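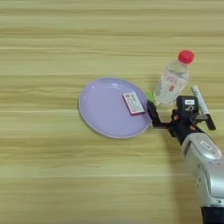

A shallow plate is a poor catch-all, one reader writes, and anything under an inch tall slides off it the first time the table is wiped. The objection is fair for coins and screws. For small cartons, a plate with a raised rim works well enough, provided it is lifted with both hands and kept level.

## Clearing a work table by type

Sort before moving anything. Four groups cover most tables:

- **Small boxes.** Lay flat on a plate or tray, printed side up. Do not stack.
- **Drink bottles.** Keep on the table surface, beside the plate. A tall bottle on a rimmed plate tips easily if the base catches the rim.
- **Markers.** Cap until it clicks. Store horizontally; most water-based types dry out at the tip if left point up.
- **Caps and fragments.** Collect last, in a lidded jar. Check each cap against the open bottles first.

## Choosing the plate

A plain, pale color such as lavender shows dust and dark crumbs. Printed patterns hide them. On a striped wood surface the plate also marks the boundary: boxes go inside the rim, everything else stays out.

I use an Arura side plate, 237 mm across, with a felt ring glued to the foot. The felt was cut from a Cuesta drawer liner. Contact cement holds better than double-sided tape, which let go in July when the room was warm. The older Zirum plate weighs 341 g and needs no felt – it stays where it is put – but the unglazed foot scratches softwood.

## Wiping down

1. Lift the plate and set it on a folded towel.
2. Move the bottle next. Check that the screw cap is tight.
3. Wipe along the grain with a damp cloth, then a dry one.
4. Wait until the surface is dry before replacing the plate. Trapped moisture leaves a ring under felt.

Rings already in the finish: rub lightly with paste wax on a soft cloth, leave overnight, buff. Test on the underside of the table first.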